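Residence Diary, Surnley House
Entry for 7/14/19

The morning was given over to the sorting tables in the east workroom. The undersigned arrived before the rest of the staff and opened the windows on the garden side, the air having grown close overnight. The room was in fair order. Two chairs had been left by the sink and were returned to the wall. The floor was swept, the waste bins emptied, and the key to the supply cupboard signed out in the usual book.

The purpose of the day's work was to prepare the room for the sorting of the Tavares bequest, which has stood in boxes on the upper landing since March. The bequest consists of household small goods: buttons, buckles, thimbles, drawer pulls, keys without locks, a quantity of sewing notions, and other articles of the kind that gather in a family house over several generations. The inventory supplied with it runs to 305 entries. It was drawn up by the family and follows no plan that we have been able to discover. Keys appear under three different headings. A brass thimble is entered as a bell.

Cristóvão Simões joined me after the mail had been delivered, and we carried down the first boxes together. Mr. Simões has charge of the bequest for the duration of the work, and the decisions recorded below are his except where stated. He wished the boxes brought down in the order of their labels. I observed that the labels had in several cases been written over, and that box 236 and box 255 appeared to have exchanged lids at some point. He agreed to open both before assigning a place to either. The two lids were found to fit each box equally well, so the question was settled by the contents, and box 236 was relabeled in pencil.

We then turned to the tables. It has been the custom of this house to sort small goods into trays. The trays are sound and will continue in use for storage, but they have two faults for sorting. Their sides hide the contents from anyone seated, and a person reaching across a row of them will sooner or later tip one with a sleeve. This occurred twice during the sorting of the Skininari collection, and the second time a full tray of glass beads went under the radiator, where some of it no doubt remains. Mr. Simões proposed that the sorting be done directly on the tabletops, with divisions marked out in tape, and that the trays be filled only at the end of each session. The proposal was adopted.

A good part of the morning was spent on the choice of tape. The supply cupboard held masking tape, which had dried on the roll and came away in splinters, a broad brown packing tape that was refused at once on account of what it would do to the table finish, and a supply of blue painter's tape left from the redecoration of the corridor. The painter's tape was tried on the underside of a table leaf, left in place while we drank our coffee, and drawn off again without leaving anything behind. It was accordingly approved for use. Mr. Simões has asked that it be taken up at the close of each week and laid fresh. I have entered this in the room rules.

The tabletops were washed with warm water and a little soap, rinsed, and dried with the linen cloths. The Geltico cleaning solution was not used. It has a strong odor, and the last time it was applied the tape would not hold anywhere near the edge. I have asked that the remaining bottles be moved to the lower shelf and kept for the floor of the back passage.

As to the size of the divisions, there was some difference of opinion. I favored long, narrow spaces, in which articles may be laid out in a line and compared. Mr. Simões favored something nearer to a square, on the ground that small goods do not lie in lines for long once hands are among them. We tried my arrangement first at the table beneath the window. A handful of buttons was put into one of the spaces and sorted by size, and before the work was half done they had wandered over the tape at both ends. I withdrew my suggestion. The tape was taken up, rolled into a ball, and thrown away, and that table will be done again tomorrow.

The laying of tape is slower work than one would suppose. One person holds the end while the other draws the roll across, and both must agree on the line before the strip is pressed down. A strip that is lifted and laid a second time does not hold so well as at first, and if it is pulled in haste it will tear. We measured the first strips with the wooden rule and judged the later ones by eye. Mr. Simões has a better eye than I do, and I was content to hold the end.

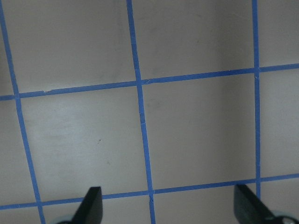

It was decided that no labels should be fixed to the tables themselves. Paper slips will be set in the divisions instead and moved as the sorting requires. We had a long discussion of headings and settled on material first, use second. Under this plan a bone button is placed with bone, and afterward with buttons. I foresee trouble with articles of mixed make, such as the buckles with cloth backing, and have asked that one division on each table be kept for matters undecided. Mr. Simões consented, with the condition that it be cleared before the lamps are put out and that nothing be permitted to live there.

Lunch was taken in the small dining room. There was cold soup, and bread from the village.

In the afternoon the contents of box 236 were laid out on a cloth for a first look. It proved to hold chiefly drawer pulls, wrapped singly in newspaper, with a number of loose screws at the bottom. The newspaper has been kept and flattened, as one or two sheets carry penciled sums that may be of interest to the family. The screws present a difficulty. They do not appear in the inventory at all, and it is not clear whether they belong with the drawer pulls or were simply swept into the box with them. They have been put in a jar and the jar placed on the windowsill.

Box 255 was opened next. It contained thread, nearly all of it past use, and beneath the thread a flat tin of hooks and eyes still sewn to their cards. These are the best things we have yet found in the bequest. The cards are clean and the corners are sharp. I confess to having spent longer over them than the work required. Mr. Simões remarked that his grandmother had kept just such cards in the drawer of her sewing table, and that he and his sister had been forbidden to touch them. He then asked that the remark be left out of the diary, and afterward said that it might stand.

There was some talk of whether the thread should be kept. The terms of the bequest speak of the goods being held together, and I take the view that this includes the thread, useless as it is. Mr. Simões is of the same mind but wishes to write to the family before a decision is entered. The letter will go with tomorrow's mail. For the present the thread has been returned to its box.

Matters outstanding at the close of the day are as follows. The table beneath the window is to be washed again and marked out. More blue tape must be ordered, as what remains will not serve for a second week. The cushion on the low stool has split along the seam and should go to the sewing room. The radiator cover ought to be taken off while the weather is warm and the floor behind it looked over for beads. I have asked for a second lamp at the far end of the room, where the light fails early — the request was made in March also, and I have attached a copy of it.

The windows were closed and the cupboard key returned. Mr. Simões remained a short while to write up his notes. I went up to the landing to count the boxes still to come down, was called to the telephone before I had finished, and shall do it in the morning.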